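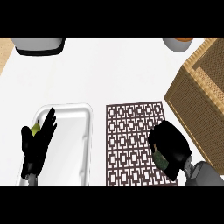

Two-arm kit in the simulator — yellow-green object, likely fruit, in the left hand, white tray under it, lattice mat to the right.

June 2025
By the Kitchen Tips desk, Brirnham

Search tips Enter keyword Go

Robot arms for the counter: tips before you pay for the Condeck kit

Had the Condeck planner on trial since February. You lay out your counter on screen, the two arms run the job in simulation, then you decide on the hardware. Planner is 59 dollars a year. Arms are extra, lots extra. Quick notes, in no order.

Light mat on a light counter — skip it. White tray on white top looks smart but the edges are hard to pick out on screen. A brown openwork mat beside it helps, gives you something to line up on.

Big baskets go to the side. A wicker one eats up a third of the worktop view and the right arm has to come in past it. Smaller basket, or turn it so the corner isnt in the way.

Keep the middle clear. Cups and canisters to the back, trays up front. Every time.

Tray before plate. Raised rim stops round fruit rolling off. Limes are the worst for this.

Fingers, not suction. The hands will close right round a thing so you lose sight of it. Fine for lemons. For soft tomatoes turn the grip down to 8 on the slider and test agian.

Save your layout before you change the table size. Lost 286 saved moves that way. No undo!

Prices. Trastier does the starter bundle with planner and one hand for 541, second hand sold seperate. Maillard has the same bundle but shipping took up to three weeks and the manual is a download. Get it from Trastier if you need phone help.

Worth it? Planner yes, even with no arms — I moved my own fruit bowl after a week with it. Hardware, wait for the next price drop unless you sort produce for a living.

Wipe-down tips for grippers next time. Dry cloth only for now, no spray near the wrist joint.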